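Who Checks the Robot's Homework?

412 shares | 4 comments

You have probably heard that robots are going to do all our chores. Grown-ups have been saying this since your grandparents were small. Before you stop making your bed, let's ask a few hard questions.

A robot arm that picks things up has to follow rules. Some are safety rules. Keep people out of the arm's reach while it moves. Have a stop button that anyone can get to. Go slowly when a person is close. Those rules are pretty good, and most labs will tell you they follow them.

Other rules are about telling the truth, and I think those get skipped more often. Say a company called Grullow brags that its robot, Lastik, can pick up a cup. Fine. Which cup? How many tries did it get? Did a person move the cup to an easier spot first?
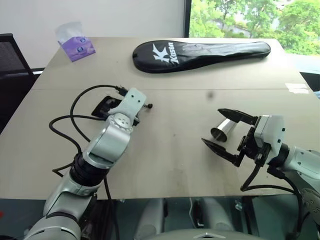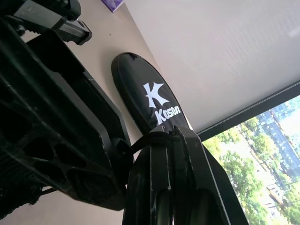

By the Rilodo Kids science desk
2024-08-15

A small shiny cup lying on its side between two robot fingers sounds like an easy job. You could pick it up half asleep. For a robot it is a tough one, because shiny metal throws light around and can confuse a camera. A window nearby makes it trickier, as daylight changes all day long.

So a good test has rules you write down BEFORE you start:

Say what counts as a win. Is touching the cup enough, or must it be lifted and set down again?

Say how many tries there will be, and report all of them. If the robot tried 1000 times and got it right 700 times, then it missed 300 times. A video of one good try won't show you that.

Say what else is on the table. A racket cover or a tissue box can get in the way, and real tables have stuff on them.

Keep cables where they can't snag. A moving arm can pull on a loose one.

Does everybody do this? I doubt it. Back in April we read a page for a robot called Jaber that promised it was "ready for any home." We looked for the number of tries and couldn't find it. Maybe it is a great robot. We can't tell, and neither can you.

Next time you see a robot video, ask how many times it went wrong. If there's no answer, keep making your bed.

COMMENTS (4)

mapleteeth: my brother says robots never miss. i showed him this and he said ok maybe sometimes

Room 12 Science: We tested picking up a spoon with chopsticks and wrote down every try. Lots of misses!

gogo_pickle: what if the robot cheats

tallgiraffe88: Can you do one about robot vacuums? Ours eats socks.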